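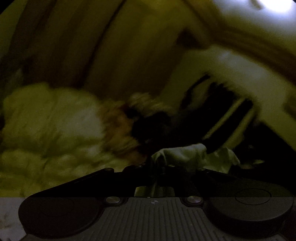

Hand-held gripper, which jaws for bedding?

Comparing 2 sets of jaws, Cernier and Pramlow. Fine on blankets, thin cloth keeps slipping out when I lift. Same grip force both times. Anyone tried both? Ta

Yaa Tetteh

Pramlow for thin stuff. Open wide, go in low, close slow. Also turn the lights up, wrist camera blurs badly in a dim room and you cant compare runs.

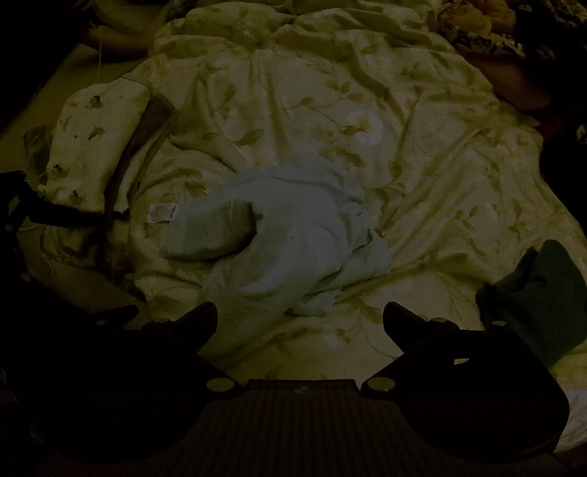
Helge Strand: disagree, Cernier held up better for me. 70 lifts on a duvet, dropped 2. Check teh pads first, mine were worn.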